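Keltwood Packing Line: Progress Report to Revby, May

By Ebere Onyeka
Last updated: May, 4:16 p.m.
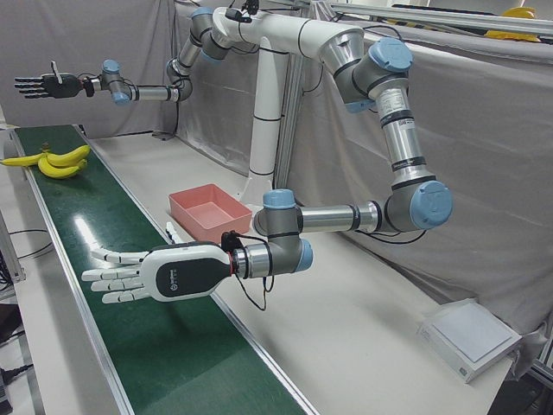
Work this period covered the conveyor section and tray handling. The belt was run for 34 hours across 6 sessions, and 3069 trays were logged. Side rails were realigned after trays drifted at the discharge end. Hậu Phí replaced the drive roller bearing and reset the belt tension to the Bashir service values.

Tray stock remains the main constraint. Dirkstead delivered 16 cartons against the May order; the balance is outstanding. Spending is within the approved budget.

Next period: repeat the drift check at the higher belt speed, revise the tray spacing table, and submit the maintenance log with the June claim.

2 comments | 0 shares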